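Tirnska Short Film Festival: the online pass, reviewed

Wednesday, December 12, 2018

I bought the online pass of the Tirnska Short Film Festival for the second year, and I watched 20 films in eight evenings. The pass is sold through the Datow player, so this is a review of both: the programme and the thing you must use to see it.

First the player. It opens quickly and it remembers where you stopped, even if you change from the computer to the tablet. The colours were good on my old television too. What I did not like is the search. If you write a title without the accents, it finds nothing, and for a festival with so many languages this is a strange decision. Subtitles are in English and French, but the size cannot be changed. I wrote to the help centre and received a polite answer after 2 days, that it is planned for January.
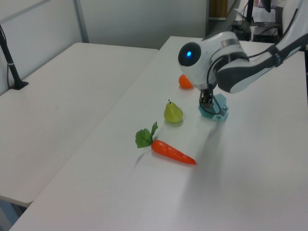
Robotic arm and toy food on a white table.

Now the films. The main prize, the Prakier, went to a Serbian documentary called Lazarević, about a village cinema and its last projector. I had it in third place only. The middle part is slow, and the same street is shown too many times, but the sound is wonderful and I understand why the jury liked it. My own favourite was a comedy of nine minutes, 1592, in which a town argues over the date on its gate. It won nothing.

The animation section was weaker than last year. Four of the films had almost the same story — a lonely child, a bird, a grey city — and they should not be placed one after another. The student section was a nice surprise. It is hidden at the bottom of the menu, so please scroll down.

The organisers say there were 1000 passes this year and all of them were sold. I believe it, although the player never became slow in the evening.

I would buy it again, mostly for the documentaries and the student films. If you care more for animation, wait until the programme is published. Four stars of five for the festival, three for the player.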